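Tile Floors That Stay Nice: My Favourite Tips

Posted June 2026 in Around the House

I love a tile floor! I have had carpet, I have had cork, I once had a lino so old it curled up at the doorway like a stale sandwich, and I would go back to none of them. Tile is cool under your feet in February, it forgives dropped spaghetti, and you can have a whole kitchen looking fresh before the kettle boils. Most of the trouble people have with it comes down to the mop bucket, so let's start there.

Go easy on the detergent

Two teaspoons of plain dish liquid in a full bucket is plenty. Any more and you get that dull, slightly tacky film that grabs every footprint (and then you mop again, with more soap, and round you go). If yours already has the film, do one wash with warm water and a good splash of methylated spirits, windows open and the stove off, then dry it with an old towel. The colour comes up beautifully.

Skip vinegar if you have marble, travertine or limestone. It etches them, and there is no buffing that out with a cloth.

Sweep first, always

Grit is what scratches the glaze. I use a soft Baltwood broom indoors and keep the stiff one for the patio, and I go along the skirting boards with the vacuum crevice tool once a fortnight. You'd be amazed what lives behind a fridge!
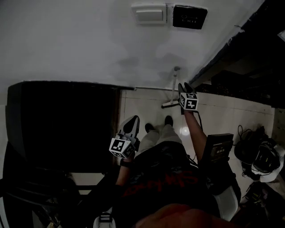

Pale tiles are my pick for a busy room, by the way. Everybody tells you dark floors hide the dirt, but dust and dried water spots stand out on charcoal like chalk on a blackboard. A beige or sandy colour is much kinder between washes, especially with a grout a shade darker than the tile.

Grout, my favourite job

Yes, really! Mix bicarb soda with a little water until it's like toothpaste, spread it along the lines, leave it for ten minutes and scrub with an old toothbrush. Rinse twice. For a stubborn patch near the stove I use oxygen bleach powder in hot water and let it sit a bit longer. Never use a wire brush, it chews the grout out.

Once it's clean and bone dry (give it a full day), paint on a penetrating sealer with a small artist's brush and wipe any drips off the tile straight away. I did our laundry with the Podard one and water still beads on it.

Chips and squeaky chairs

A tiny chip can be touched up with enamel paint from the hobby shop, built up in thin coats. Felt pads under the chair legs save you a lot of grief, so check them whenever you move the table and swap any that have gone hard or picked up grit.

Next up I'm tackling shower screens, and I have a squeegee trick I'm very excited about!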